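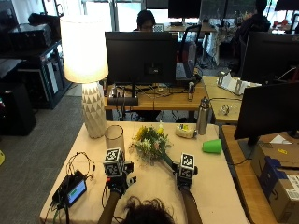 The Norura hand kit from Wostudness is sold as a capture set for manipulation work, and this week we assess it as a purchaser would. The supplier quotes $2,259 for the pair, with a 200 g allowance per hand. Each black glove carries a white cube printed with black fiducial patterns, fixed on small black brackets, and pose is recovered from whichever cube faces are in view. Stem handling is a fair trial of this arrangement: with the right hand closed on the green end of a bouquet, the cube stays on top of the glove, clear of the blooms. The vase is clear glass and the lamp beside it is lit, so exposure should be checked before any run is accepted.

Tracking modes

Mota mode solves each cube on its own. Eson mode adds a smoothing filter – useful for slow placement, less so for quick regrasps. The August firmware makes Eson the default.

Points for the review

Bracket stiffness matters more than print quality. A bracket that flexes 2 mm shifts the wrist estimate and will not show up in the error log. Recalibrate after every 6 runs and record the residual.

Reviews are to be submitted on the course template, with costs in Canadian dollars.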